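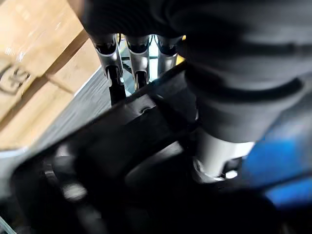
Huvby Teaching Station
Demonstration and remote guidance equipment for multi-finger hands

Overview

The Huvby Teaching Station allows an operator to show a robot arm a handling task, either by moving the arm directly or by guiding it from a separate control desk. Each demonstration is stored with joint positions, finger positions and wrist camera video on a single time base. The station is supplied by Gotport to research laboratories, technical colleges and packaging test sites.

Modes of operation

Hand guiding. The arm is released to a light holding force and the operator leads it through the task. Finger closure is set with a thumb dial at the wrist.

Remote guiding. The operator wears a tracked glove and works from the desk — up to 10 meters from the arm with the standard cable. A foot switch must be held down for the arm to follow.

Both modes may be used within one task, but each recording must be made in one mode only.

Wrist view

The wrist camera is mounted close to the hand, so that silver finger shells and black fingertips remain in view beside the item being approached, such as a cardboard box. Parts of the gripper body and arm sleeve will also appear. Users should not crop these areas before training, as the supplied software expects the full picture.

Supplied items

Control desk with glove and foot switch
Wrist camera and bracket
Fabric arm sleeve, 2 pieces
Recording computer with Dinum software, one seat
Printed operator manual

The robot arm and hand are ordered separately. Part number for replacement sleeves: 483.

Training and support

Operator training takes roughly 7 hours and is led by Manon Friesen or Theerawat Kongkaew. Questions about fitting the bracket to an existing arm should be addressed to Katsuhiko Kikuchi, Technical Services. Orders received after July will ship with the revised foot switch.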